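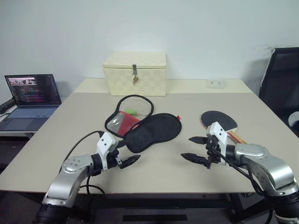
Stolico passes halfway mark in two-arm data set

Stolico has recorded 1541 of the 2692 demonstrations planned for its two-arm handling project, the company said in its November update. The recordings are made at its Skosdale site and will be used to train a control model named Magyar.

Each demonstration is one complete run of a task on a tabletop, performed by a person steering both arms. The system logs joint positions, gripper opening and camera video on a common clock. A run is kept only if all of the streams are complete from start to finish. Runs with a dropped stream are deleted and repeated.

The current block of work uses household and travel goods. Items on the table include a zippered pouch with a mesh window, a padded sleep mask, a table tennis paddle and a woven box closed with a hasp and a small padlock. Soft and rigid items are mixed on purpose, and some are left overlapping, so that the arms have to separate them before a grasp.

"The mask over the pouch is a harder case than the paddle," said Felicidad Tan, who leads data collection at Skosdale. "The fingers can close on two layers of fabric and the force reading looks the same as for one. We need many runs of that, with the pile arranged differently each time."

The layout is changed after every five runs. Operators follow a printed start sheet for item positions but choose their own grasps and decide which arm moves first. Failed grasps that the operator corrects within the same run are kept and tagged. Stolico said an earlier set of 1000 runs left these out, and the model trained on it tended to stall after a missed pickup.

The project defines 19 tasks, from moving a single item to sorting a mixed pile. Recording software is supplied by Trisen, which also handles the labeling of task stages.

Jericho Cabanatuan, an engineer on the Magyar model, said a first training pass will start before the full set is finished. "We will train on what we have, see which tasks are weak, and shift the remaining runs toward those," he said.

Results from the first pass will be reported by task - no combined score is planned. Stolico has not said whether the recordings will be released.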